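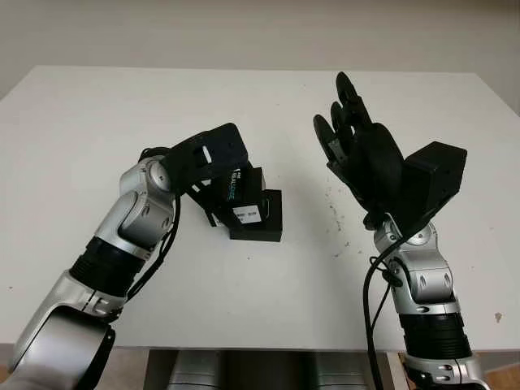 4. Setting up the Grarow label printer

Pick a flat table that does not wobble. The Grarow weighs very little and believes it weighs a great deal, so on a shaky surface it will walk toward the edge during long jobs. Leave 15 inches free behind it for the paper tray.

4.1 Loading the roll

1. Switch the printer off. Off means the rocker switch on the back. The button on the front only makes it sulk.

2. Press both side tabs and lift the lid.

3. Drop the roll onto the spindle with the labels facing up. A full roll holds 300 labels.

4. Pull 2 labels' worth of paper past the cutter bar and close the lid until it clicks on both sides. One click is half a closed lid.

5. Switch on. The printer feeds one blank label, which you may keep.

CAUTION: The cutter bar is sharp along its entire length, including the part that looks like plastic trim. Keep fingers, sleeves and lanyards out of it.

Note: Rolls from the older Istska printer fit the spindle perfectly and jam by the third label. Check for the green core before loading.

4.2 Connecting to a computer

1. Plug in the short gray cable. The long one is for power, and the two plugs are similar enough to be annoying.

2. Open the printer list and choose Grarow. If you see "Grarow (copy)", delete it and start again.

3. Set the label size before you print. The default is an envelope, for reasons lost to history.

4. Print a test label and check that all four borders show. If the left one is missing, slide the paper guide in until it touches the roll - touches, not squeezes.

4.3 Error 633

The manual that came in the box calls this "unspecified media event." It means the lid is open. Close it, then hold the feed button until the light turns green.

If 633 comes back with the lid shut, wipe the sensor window with a dry cloth and go back to step 1 of section 4.1.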